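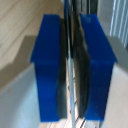
What happens to the people on the sorting bench when an arm starts doing part of the sorting?

They stay on the bench, with the same hours and the same pay, and they hand over the pick-and-place part of the job bit by bit while they keep the checking, the odd items and the final say on every order.

Filed under: On the Floor | Tools and Tech

I've had that question at the kettle more than any other this month, so I wanted it at the top. Now for the fun part, because I've spent a good few hours over at the Wosden site watching the trial and I came home talking about it so much that my family has banned the subject at dinner.

For anyone in the office who hasn't been out there, Wosden is where we put together the kitchen starter kits. A family moving into a new place gets a basket with cups, bowls, plates and a few things for the cupboard. It's lovely work, and it's also a lot of reaching. On a big day the crew gets through 200 kits, and every one means leaning across the bench, picking up something smooth and round, and putting it down somewhere without a chip. By mid-afternoon people are rubbing their shoulders and elbows. We've all heard it, and most of us who started out there have felt it.

The arm comes from Skundevia, and the software that tells it what to pick is called Vovon. The crew calls the whole lot Thân, which was Đức Phùng's suggestion and stuck straight away. Đức has led the bench for years and I'll admit he was the person I expected to be hardest to win over. He's now the one who stays back ten minutes to try "just one more cup".

What he likes is that the arm has to be taught by people who know the job. A bowl can be picked up by the rim or from underneath, and anyone on the bench will tell you it depends on where it's going next. Somebody had to say that out loud for the first time! There was a terrific argument about whether plates go in the rack from the front or the back (the back won, though I hear it's being appealed). Things the crew has done by feel for years are now written on a sheet on the wall, and new starters are reading it too.

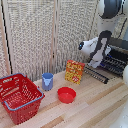

The teaching sessions run from 10 am, when the early orders are out the door. One person guides the arm through a job, one watches the items, and they swap when they feel like it. Đức keeps a notebook with a line for every task they've tried. At last look there were 61 lines in it, with 40 ticked as good enough to use on real orders. The rest have comments, some of them quite rude. Small cups were a headache for a week. Cardboard boxes are easy until one has a soft corner, and then the grip needs a lighter touch.

So what's changed for the people? A few things so far.

The bench roster now has a teaching spot on every shift, and it rotates, so everybody gets a go. It counts as skilled time and it's paid at the higher rate from the first hour. You don't need any computer background. Two of our keenest teachers had never used more than the stock scanner before this.

Checking has its own place now. It used to get squeezed in between picks, and now one person does it properly, sitting down if they like, with good light. Breakages are still logged the old way, whether it was a hand or a gripper that did it, and I'd ask everyone to keep doing that even on the busy days.

It hasn't all been smooth. The arm is slow, slower than any of us, and there's a fair bit of standing about while it makes up its mind. A couple of people have said they miss the chat across the bench, as the new layout puts them further apart. Đức is going to turn one of the tables around and see if that helps. There's also a fair worry about what happens at the end of the trial, and management has put in writing that no bench job goes as a result of it. The letter is pinned up beside the roster, and you can ask for your own copy.

The trial runs until the end of March. If you'd like to come and see it, there's room for a few visitors at each teaching session, and 31 of you have already put your names down, so be patient with us. Closed shoes please, and leave your bag in the lockers. Đức will probably hand you a cup and ask how you'd pick it up. Have an answer ready, he writes them all down.

More from On the Floor
- Locker keys: please hand in your spares
- New anti-fatigue mats, and where the old ones went
- How the scanner swap went at Wosden
- Shoulder stretches you can do at the bench
- Roster changes for the school holidays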